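Favport Wall Hooks - White, Small, Pack of 30

Home > Storage > Hooks and Hangers > Favport

In stock. Ships from our Troltport warehouse, order before noon and it goes out same day.

Small white stick-on hook for light stuff. Keys, dog leash, dish towels, a bag of bags, umbrella if it's not one of the big golf ones. Holds up to 3 pounds each on a smooth painted wall. No drill. Peel, press, leave it alone overnight.

What you get
30 hooks, white
30 adhesive pads, already on the hooks
Small sheet of instructions (you won't need it but read the part about paint)

Item number: 343
Also sold as a trade box of 1000, see bottom of page.

Putting them up

Wipe the wall first. Rubbing alcohol is best, dish soap leaves a film and then the hook drops off in a week and we get the email. Let it dry. Mark your spot with a bit of tape, peel the backing, press hard for 30 seconds. Dont hang anything till morning.

Fresh paint - wait three weeks. Flat paint holds less than eggshell or semi-gloss. Wallpaper, no. Brick, no. Bathroom tile is fine as long as you stay off the grout lines.

Hung on a plain white wall

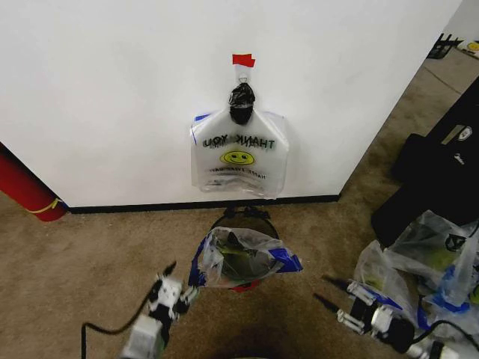
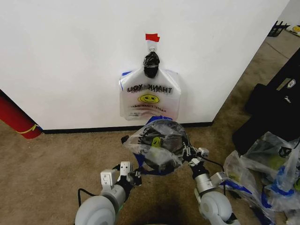
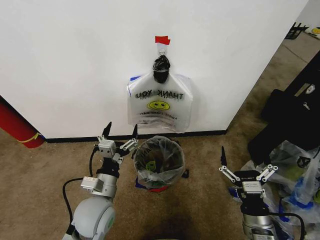
A thin plastic shopping bag on a wall hook, tape just over it.

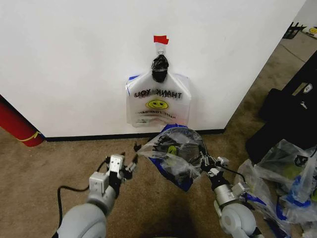

Taking them down

Warm the hook with a hair dryer, low setting, then slide a piece of dental floss down behind it. Go slow. Don't yank it straight out or you'll take paint with it. Any gum left over rolls off with your thumb. Pads are one use only, the hooks you can use again. Replacement pads sold seperately.

Which hook do I need?

Favport Small - this one. Everyday light stuff.
Favport Wide - coats, backpacks, anything with a thick strap. Takes a screw.
Wogan Over-Door - renters who can't stick or drill anything. Fits most inside doors, check yours closes first.
Bokedthorpe Rail - a row of pegs on one bar, for entryways. Screws included, anchors not.

Trade box

1000 hooks, loose, no instruction sheet. Schools and rental offices mostly buy these. Ships flat rate, allow a few extra days. Trade boxes can't come back once the inner bag is open, sorry.

Returns

Regular packs, send back unopened and we refund the hooks, shipping not included. If pads arrive dried out tell us and we'll send new ones, no need to mail the old ones. There was one bad batch of pads in February, if yours came from that just write in with the order number.

Colors

White only for now. Gray is on order. Clear is discontinued, please stop asking - it went yellow.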